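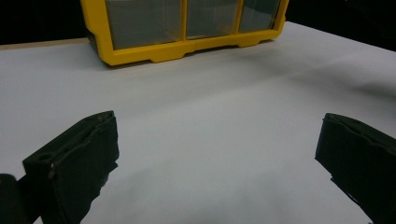
Koltden Ends Production of Musel Practice Amplifiers, Sets Terms for Repairs and Parts

Koltden has ended production of its Musel line of solid-state practice amplifiers for electric guitar, the company announced in May 2026. The two models in the line, the Musel 6 and the Musel 11, will remain on sale through authorized dealers until existing stock is sold. No further units will be built, and dealers may no longer place new factory orders for either model.

The announcement also sets out how the company will handle warranty claims, paid repairs and replacement parts for amplifiers already in the hands of players, schools and rehearsal rooms. All warranties now in force will be honored in full. Amplifiers bought from remaining dealer stock will carry the same warranty as those sold before the announcement, starting on the date of purchase shown on the receipt.

Ilse Meijer, director of product support at Koltden, said the decision followed a review of the company's full range of combo amplifiers that closed in March.

"The Musel amplifiers were designed for people in their first years of playing, and many of them are still in daily use," Meijer said. "Our responsibility to those owners continues. The parts, the service documents and the trained technicians will remain in place."

The Musel 11 was the larger of the two models and was sold with an eight-inch speaker, two channels, a three-band tone control and a headphone jack. The Musel 6 had a smaller cabinet, a single channel with a gain switch, and one tone control. Both models used the same power transformer and the same input board, and many of the repair procedures are common to the two.

Koltden will not offer a direct replacement under the Musel name. Dealers have been advised to direct customers looking for a similar amplifier to the Tamia series, which remains in production. The smallest Tamia combo has a clean channel and a lead channel, an auxiliary input for a music player, and a headphone jack that mutes the speaker when in use. It does not have the Musel 11's rear speaker output, and customers who depend on that feature are asked to discuss other models with their dealer before buying.

Repairs and warranty claims

Owners with a warranty claim should contact the dealer from whom the amplifier was bought. The dealer will inspect the unit and, where the fault is covered, either carry out the repair or send the amplifier to a Koltden service center. Owners who no longer live near the original dealer may bring the amplifier to any authorized dealer with the original receipt. Receipts in electronic form will be accepted.

The warranty covers faults in parts and assembly. It does not cover damage caused by liquids, by connection to the wrong supply voltage, or by changes made to the circuit by anyone other than an authorized technician. Replacement of the original speaker with another of the correct impedance does not void the warranty on the rest of the amplifier, although the new speaker itself is not covered.

Amplifiers outside the warranty period may be sent for paid repair. The service center will supply a written estimate before any work is started. Owners who decline the estimate will be charged the inspection fee and return shipping only. If the repair goes ahead, the inspection fee is deducted from the final bill.

Under the new terms, an amplifier that cannot be repaired within the warranty period will be replaced with an equivalent unit from stock. When no Musel units remain, the owner will be offered a Tamia combo of the same or higher output, or a refund of the purchase price. The choice between the two rests with the owner.

Parts supply

Koltden has completed a final production run of parts that are specific to the Musel line. These include the input board, the control panel, the speaker grille and the molded cabinet corners. The parts will be held at the company's central warehouse and sold through dealers and approved independent repair shops. Control knobs, jacks and power switches are shared with the Tamia series and will continue to be manufactured.

The company stated that it will supply Musel parts for six years from the date of the announcement. Parts left in the warehouse at the end of that period will be sold without restriction until they are gone. Cabinet coverings are excluded from this commitment, as the black textured material used on the Musel amplifiers is no longer made by the supplier. Owners who need to re-cover a cabinet may order the Tamia covering, which is similar in color but has a finer grain.

Independent repair shops that are not yet approved may apply for parts access through the dealer support office. Applicants must show that they have a technician qualified to work on equipment powered from the household supply. Shops that held approval before the announcement do not need to apply again.

Service documents

The schematic, parts list and adjustment procedure for each Musel model will be released to the public for the first time. Until now, these documents were available only to dealers and approved shops. Printed copies may be ordered from the dealer support office for the cost of printing and postage, and electronic copies will be offered without charge.

Meijer said requests from owners had influenced the decision to release the documents.

"We receive letters from people who were given one of these amplifiers with their first guitar and have since passed it on to a son or daughter," she said. "They want a local technician to be able to look after it, and a technician needs the drawings to do that properly."

The company cautioned that the documents are intended for qualified persons. The power supply in both models can hold a charge after the amplifier has been switched off and unplugged. Owners without the proper training should not open the chassis. Cleaning the controls, replacing a knob and tightening the handle can be done from the outside of the cabinet and are described in the owner's manual.

Schools and group buyers

Schools, music programs and rehearsal rooms that use several Musel amplifiers may enter into a group service agreement. The agreement covers inspection once a year, cleaning of controls and jacks, replacement of worn input jacks, and an electrical safety check. It is open to buyers with six or more Musel amplifiers at one address. Amplifiers of both models may be counted together, and units bought secondhand are eligible if they pass an initial inspection.

Group buyers with open orders for Musel amplifiers will be contacted by their dealers. Orders that can be filled from stock will be shipped at the agreed price. Where stock is not sufficient, the buyer may accept a partial delivery, change the order to Tamia amplifiers or cancel without charge. Deposits on canceled orders will be returned by the method used for payment.

Accessories

The two-button Akanda footswitch, which was sold separately for use with the Musel 11, will remain in the Koltden catalog. It is also compatible with the two-channel Tamia combos. On those models, the left button selects the channel and the right button turns the built-in reverb on or off. On the Musel 11, which has no reverb, the right button has no function. The padded cover for the Musel 11 has been withdrawn and will be available only while dealers have it in stock. The cover for the Musel 6 was withdrawn earlier.

Registration

Owners who have not registered their amplifiers are encouraged to do so. Registration is not a condition of the warranty, but it allows the company to notify owners of safety information and changes in parts supply. The serial number is printed on a label on the rear panel, beside the power inlet. Owners whose label is missing or cannot be read should give the model name and the place of purchase, along with a copy of the receipt if one is available.

Registration cards packed with unsold amplifiers remain valid and may be mailed to the address printed on them. Questions about dealer stock should be directed to individual dealers, as Koltden does not sell the Musel line directly to the public.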